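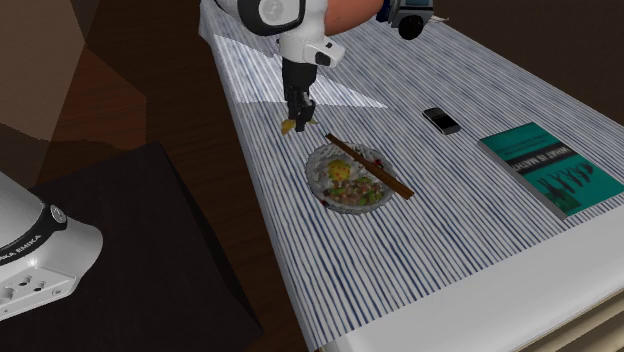 Husedwood 日本語料理用語コーパス README

Husedwoodは、家庭料理のレシピに出てくる「あいまいな言葉」を集めて、意味のメモと用例を付けた日本語のデータセットです。「少々」「ひたひた」「きつね色」「さっと」「人肌」。毎日のように目にするのに、いざ説明しようとすると手が止まる、あの言葉たちです!

もともとはレシピ管理ツールFlednessの検索を改善したくて、表記ゆれの辞書を手元で作っていたのが出発点でした。「ひと煮立ち」と「一煮立ち」と「ひと煮たち」を同じものとして扱いたい、というだけの小さな表だったのですが、用例を読み始めたら面白くて止まらなくなり、気がついたら独立したデータになっていました。調理用語の沼は深いです。

現在の収録内容

見出し語は545語です。それぞれに読み、表記ゆれ、分類、意味のメモ、用例が付いています。分類は19種類あり、火加減、水加減、切り方、混ぜ方、時間、分量、見た目の変化、手ざわり、などに分かれます。分類の一覧と定義は categories.tsv を見てください。

用例はすべてこのデータセットのために書き下ろしたものです。料理本やレシピサイトからの転載はありません。実際のレシピでよく見る言い回しを参考にしつつ、文としては新しく書いています。そのため、現実のレシピ文に比べると少し行儀がよく、誤字や言いさしが少ないという偏りがあります。

ファイル構成

terms.tsv 見出し語の本体
variants.tsv 表記ゆれの対応表
examples.tsv 用例
categories.tsv 分類の一覧と定義
regional.tsv 地域差のメモがある語
CHANGES.txt 変更履歴

文字コードはUTF-8、改行はLF、区切りはタブです。表計算ソフトで直接開くと「1/2カップ」が日付に化けることがあるので、読み込むときは全列を文字列に指定してください(作者はこれで一度、用例の分量をまとめて壊しました)。

terms.tsv の列

term_id 見出し語のID。h で始まる文字列
headword 見出しの表記
reading ひらがなの読み
category 分類コード
sense 意味のメモ
confidence 意味のゆれの小ささ。a、b、c のいずれか
note 補足。空のこともあります

confidence は少し説明が要ります。a は、どの料理でもほぼ同じ意味で使われる語です。「千切り」や「小口切り」がここに入ります。b は、料理によって中身が変わる語です。たとえば「さっとゆでる」は、ほうれん草と豚の薄切り肉では時間がまるで違います。c は、書き手によって解釈が分かれる語です。「適量」はもちろん c です。全見出しのうち、c は27語だけに絞りました。迷ったら b に入れる方針です。

意味のメモの書き方

sense 列は、台所に立っている人がそのまま読んで動ける文を目指しました。例をいくつか挙げます。

ひたひた:材料の頭が水面から少し見えるくらいの水の量。煮崩れさせたくない煮物でよく使う。

かぶるくらい:材料がちょうど水に隠れる量。「ひたひた」より多い。

たっぷり:材料が完全に沈み、鍋の中で動けるだけの量。麺や青菜をゆでるときに多い。

しんなり:野菜の張りがなくなり、曲げても折れない状態。炒めた玉ねぎにも、塩をふったきゅうりにも使うので、熱を加えたかどうかは文脈で判断する。

粗熱を取る:手で触れられる程度まで温度を下げること。完全に冷ますことは含まない。

水加減の三兄弟(ひたひた、かぶるくらい、たっぷり)を並べて書けたときは本当にうれしかったです。単独だと説明しにくいのに、隣の語と比べると急に輪郭が出てきます。こういう関係にある語は、note 列に相手の term_id を書いてあります。たどって読むだけでもけっこう楽しいので、ぜひ試してみてください。

表記ゆれについて

variants.tsv には、漢字とかなの違い、送り仮名の違い、カタカナ表記、略した言い方を入れています。「みじん切り」「微塵切り」「みじんぎり」は同じ見出しにまとまります。

一方で、似ていても別見出しにした組があります。「炒める」と「炒りつける」、「和える」と「混ぜる」、「蒸す」と「蒸らす」です。とくに「蒸す」と「蒸らす」は、文字がひとつ違うだけで台所での動作が別物になります。自動で表記を寄せる処理をかける場合は、この組をつぶさないよう気をつけてください。除外リストは variants.tsv の末尾にあります。

地域差のメモ

regional.tsv には190件のメモがあります。「炊く」を煮物にも使うか、「からい」が塩辛さを指すか、「ネギ」とだけ書いてあったら青いほうを想像するか白いほうを想像するか、といった話です。

このファイルは方言調査ではありません。作者が読んだもの、聞いたものをもとにしたメモなので、地域名は「関西でよく見る」程度の粗さにしています。都道府県ごとの分布を調べる用途には向きません。それでも、レシピの読み違いがどこで起きるかを考える材料としては役に立つはずです。大根を「炊いて」と書いてあるのを見て炊飯器を出しかけた人のために作りました!

想定している使い方

レシピ検索の同義語展開、料理教材の用語集、日本語学習者向けの読み物づくり、調理手順の文章を解析する実験などです。Flednessでは検索の同義語辞書として使っていて、設定ファイルへの変換スクリプトも tools フォルダに置きました。手順書エディタのDrarkeck向けには、あいまいな語に下線を引くための単語リストを書き出せます。confidence が c の語だけに絞ると、下線だらけにならずに済みます。

向いていない使い方

食品の安全に関わる判断には使わないでください。「火が通るまで」「色が変わるまで」のメモは言葉の説明であり、加熱の基準ではありません。肉や卵の加熱については、公的機関の案内を確認してください。

栄養計算にも不向きです。「少々」や「ひとつまみ」に目安を書いている箇所はありますが、計量の根拠になるものではありません。

また、製菓の用語はかなり手薄です。「ツノが立つ」「リボン状に落ちる」「切るように混ぜる」までは入っていますが、チョコレートの温度調整や飴細工の言葉はほとんどありません。和菓子も同様です。

読み込みの手順

1. リポジトリを取得し、data フォルダを好きな場所に置きます。
2. terms.tsv をタブ区切り、全列文字列で読み込みます。
3. variants.tsv と examples.tsv を term_id で結合します。
4. 地域差が必要なときだけ regional.tsv を足します。

examples.tsv には、ひとつの見出しに対して用例が複数行あります。結合すると行が増えるので、見出し語の数を集計したいときは結合前の terms.tsv を使ってください。

用例の文には、見出し語の位置を示す列(start と end)があります。数え方は文字単位で、先頭はゼロです。バイト単位で数えると日本語ではずれます。活用した形も見出し語の出現として扱っていて、「しんなりしたら」は「しんなり」の部分だけを範囲にしています。

姉妹データ

Furtunăは、同じ形式で煮込み料理の用語をルーマニア語でまとめている小さなデータです。列の名前をそろえてあるので、同じ読み込み処理がそのまま動きます。見出し語どうしの対訳はまだ付けていません。「ことこと」や「ぐつぐつ」に当たる語をどう並べるか考えているところで、擬音語と擬態語の多い日本語側がどうしても余ります。この余り方がまた面白いのです。

既知の問題

「ざく切り」と「ぶつ切り」の境目が用例どうしで食い違っています。葉物は「ざく切り」、長ねぎや魚は「ぶつ切り」に寄せる予定ですが、キャベツの芯のあたりで悩んでいます。

「強めの中火」が火加減の独立した見出しになっているのに、「弱めの中火」が「中火」の note に入ったままです。次の版でそろえます。

電子レンジ関連の語は、「ふんわりラップをかける」以外のメモが短すぎます。加筆しています。

修正や追加の提案

誤りの指摘、用例の追加、「うちではこう言う」という報告、どれも大歓迎です。issueに、見出し語と、どんな料理で使うかを書いてください。地域差の報告には、おおまかな地域名も添えてもらえると助かります。用例を送る場合は、自分で書いた文に限ります。本やサイトの文を写したものは取り込めません。

意味について意見が分かれた語は、無理に片方へ決めず、note に両方の読みを残します。「ひと晩おく」が何時間なのかという話題は特に伸びました。現在は「寝る前に仕込み、翌朝以降に使う」と書いてあります。

ライセンス

データ本体はCC BY 4.0、tools フォルダのスクリプトはMITライセンスです。再配布や改変の際は、データ名としてHusedwoodを記載してください。

更新メモ

11月3日 水加減と火加減の分類を見直し、「蒸す」「蒸らす」を除外リストに追加しました。

次の版は12月に出す予定です。鍋料理と正月料理の語を増やします。「面取り」「隠し包丁」「落としぶた」の周辺はもう下書きがあり、いまは「湯通し」「湯引き」「霜降り」の書き分けに取り組んでいます。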